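Ticket 4000 : sous-titres décalés sur les entretiens d'acteurs
Produit : lecteur vidéo Grondia
Ouvert par : Geetha Naidu
Statut : résolu

Bonjour à toute l'équipe ! Je m'occupe des pages biographiques du site de fans de Skiltdale (notre série adorée, 113 épisodes, et on les connaît par cœur). Depuis la mise à jour de juillet, les sous-titres français partent trop tôt sur les entretiens avec la distribution. Sur celui où l'interprète du docteur Olport raconte ses premières auditions, on lit la réponse avant d'entendre la question. Dommage, il est formidable, cet entretien !

Déjà essayé : vider le cache, changer de navigateur, renvoyer le fichier de sous-titres. Même décalage partout.

Réponse d'Ottmar Rieger, 14 h 20
Merci Geetha, super signalement. Pouvez-vous me dire si les bandes-annonces sont touchées aussi, et me donner la durée du générique placé devant l'entretien ?
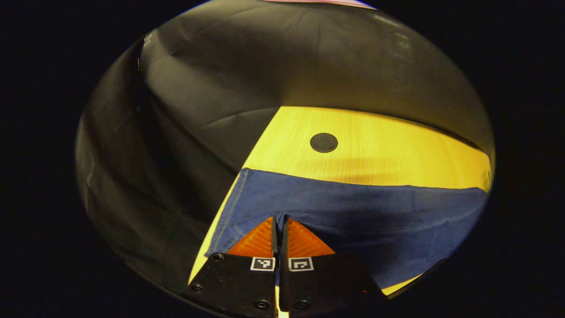
Geetha Naidu, 15 h 05
Les bandes-annonces vont très bien ! Le générique dure 76 secondes, et c'est pile le décalage que je mesure. Je viens de vérifier sur le portrait de la réalisatrice Ní Mhurchú : pareil, à la seconde près. Je crois qu'on tient quelque chose !

Ottmar Rieger, 16 h 40
Bien vu, c'est exactement ça. La nouvelle version lit le générique comme une piste séparée et le chronomètre des sous-titres l'ignore. Dans Réglages > Pistes, cochez « Inclure l'introduction », enregistrez, puis relancez l'indexation. Chez vous, ça concerne 375 vidéos, donc laissez tourner jusqu'au bout avant de tester.

Geetha Naidu, samedi, 9 h 10
Indexation terminée, tout est calé ! J'ai revu l'entretien en entier (quel bonheur, l'anecdote du casting raté passe enfin au bon moment). Il reste une vidéo sans sous-titres du tout, mais le fichier manquait chez nous, je l'ajoute ce matin. Vous pouvez fermer le ticket, et un grand merci !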